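Lowri Lewis
22 September 2018

Okay, fall sowing thread! I'm turning a strip of tired lawn into wildflowers this year and I have been waiting all summer to talk about it. 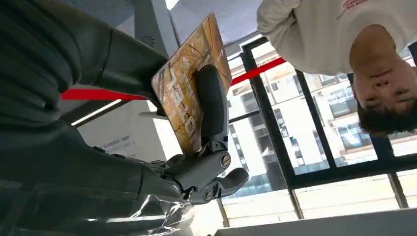 Dark branches on warm orange-brown. My favorite colors of the whole year.

1/
The strip runs down the side of the house to the Serstead Road sidewalk. It's 615 square feet, I measured it twice. Full sun until three, then the neighbor's maple takes over the back end. Clay. So much clay.

2/
I tried this in spring two years ago and got crabgrass with a few very brave coneflowers in it. Several people told me to sow in fall next time. I'm listening now!

3/
A lot of native perennial seed wants a cold, damp winter before it will wake up. Milkweed, penstemon, blazing star, all that crowd. You can fake it with damp sand in the fridge, and I've done that, and I've also lost a bag of wild bergamot behind the mustard for eleven months. Winter can do it for me this time.

4/
Prep so far: mowed as low as the mower goes in June, watered well, then covered the whole thing with clear plastic and weighted the edges with bricks and old pavers. It stayed on through the hot weeks. Ugly as anything. The mail carrier asked if we were putting in a pool.

5/
Plastic came off this morning and WOW. Brown, crispy, flat. There's one corner by the downspout where the edge lifted and the bindweed had a lovely summer in there. I'm digging that bit out by hand and I expect to be digging it out for the rest of my life.

6/
Not tilling. I know some of you love your tillers! But there's a whole bank of old weed seed down there and I'd like it to stay down there. I'm just going to rake up the dead thatch and scratch the top quarter inch.

7/
The mix! I got most of it from Nantana Mahawong at Filon, which is her tiny seed shop, and she weighed everything out while we talked about asters for an hour.

Little bluestem
Side-oats grama
Black-eyed Susan
Purple coneflower
Lanceleaf coreopsis
Butterfly milkweed
Wild bergamot
Foxglove beardtongue
Rough blazing star
Smooth blue aster
Showy goldenrod
Partridge pea
Golden alexanders

8/
That's 13 species, and yes, two of them are grasses. I used to skip grasses and then wonder why everything flopped over in July. They hold the flowers up and they look gorgeous with frost on them.

9/
Before anyone asks — showy goldenrod is not giving you hay fever. That's ragweed, which blooms at the same time and has boring green flowers you never notice. Goldenrod pollen is heavy and sticky and mostly goes home on a bee.

10/
When to sow: I'm holding off until the end of October at the earliest, after a couple of hard frosts. Sow while it's still warm and some things sprout right away and then get flattened by the first real cold. The partridge pea especially. Ask me how I know.

11/
How to sow, the way Samran Chaimongkol taught me at the community garden: mix the seed with damp sand in a bucket, lots of sand, way more than feels right. Split it into two buckets. Walk the strip lengthwise with the first one and crosswise with the second. The pale sand shows up on the soil so you can see where you missed.

12/
Then you walk on it! Just stomp around like a kid. Or borrow a lawn roller if you have a dignified household. Don't rake it in and don't bury it. Some of these seeds are like dust and they need light.

13/
No fertilizer, none. Prairie plants on rich soil get tall and floppy, and the weeds are thrilled. My clay is finally good for something.

14/
Things I still haven't decided: whether to edge it with stone or just mow a clean border. Nattawut Thongsuk across the street mows a border on his and it looks so tidy that people stop and compliment him, so I'm leaning that way. It's also free.

15/
Next year's plan is mostly mowing, which feels so wrong. First summer you cut everything to six inches or so whenever it gets up to knee height. The perennials are down there making roots and don't mind a bit. The black-eyed Susans should give me some color in year two, and then the blazing star when it feels like it.

16/
I've got 200 paper envelopes left from my old seed-saving binge and more coneflower heads than I can use. They're drying in grocery bags in the hall closet and every time I get my coat I get a handful of prickles. If you're near me and want some, send me a message and I'll leave a packet on the porch.

17/
Q from the replies: can you do this in a small space? Yes! Do a patch the size of a door. Leave out the big goldenrod and go heavier on coreopsis and butterfly milkweed, which stay a nice height. Side-oats grama is lovely in small spots too.

18/
Another one: what about just throwing seed onto the lawn? I wish. The grass wins. Get down to bare soil first, with plastic or cardboard or a sod cutter or plain stubbornness.

19/
Also yes, check your city's rules about height before you start. Mine lets you go tall if it's a planted bed with a visible edge, so there's one more vote for Nattawut's mowed border.

20/
Off to fight the bindweed corner before it gets dark. I'll add to this thread on sowing day, sand buckets and all!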